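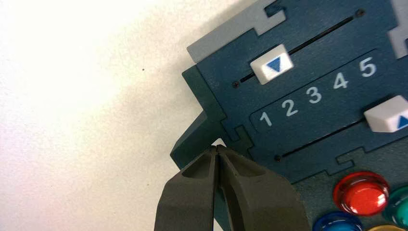
Figure 1. Dark teal board with light gray inserts along one edge.

Testing a Moving Average Crossover Rule on Daily Currency Data
Course project report, Applied Time Series
Réjean Nguyen and Krisztina Kocsis
24 March 2018

1. Purpose

The project tests whether a simple crossover rule on daily closing prices produces a return that remains positive after trading costs. The rule is common in retail trading guides, where it is usually shown on a short stretch of chart chosen after the fact. We applied it to the full length of one series with fixed settings.

2. Data

The series is the daily close of the Australian dollar against the Canadian dollar, exported from the Bultent terminal in the department lab. After removal of holidays and duplicate rows it holds 2,120 observations. Five closes were missing and were filled with the previous value. We compared the export with a second file from Rindeck. The two differ slightly on most days - the providers close their day at different hours - and we kept the Bultent values throughout.

No intraday highs or lows were used. Stop orders could therefore not be modeled, and the results apply only to positions opened and closed at the daily close.

3. Method

Two exponential moving averages were computed, a short one of 5 days and a long one of 46 days. A long position is opened when the short average closes above the long average, and reversed when it closes below. The position is entered at the close of the day after the signal. An earlier version of the script entered on the signal day itself, which used a price not yet known at the time of the decision. That version gave much better results and was thrown out.

The first 100 observations were used only to start the averages and are excluded from all results. Costs were charged as a fixed spread on every entry and exit. Interest paid or earned on overnight positions was left out.

The long setting was picked on the first half of the series and then held fixed for the second half. Kocsis wrote the signal code and Nguyen wrote the cost and return code. Each of us checked the other's part by hand on a short sample.

4. Results

Before costs, the rule had a small positive return in the first half and a return close to zero in the second. After costs, the first half stayed slightly positive and the second half was negative. Most of the gain in the first half came from two long downward moves. With those two trades removed, the first half is also negative.

Losing trades were more frequent than winning trades in both halves. They were also short, and clustered in periods when the price moved sideways and the averages crossed several times within a few weeks.

Adding a filter that required a minimum gap between the averages reduced the number of trades. It lowered costs but delayed entry, and the net effect on the second half was too small to separate from noise.

5. Limits

One currency pair is a small sample. The spread was held constant, although real spreads widen around rate announcements. The Sutherland notes used in class suggest a block bootstrap for the confidence interval. We ran it with one block length only, and the interval included zero.

6. Further work

The same script should be run on the other pairs in the Huser folder, with overnight interest added to the return code. The block length also needs to be varied before the interval is reported as a result.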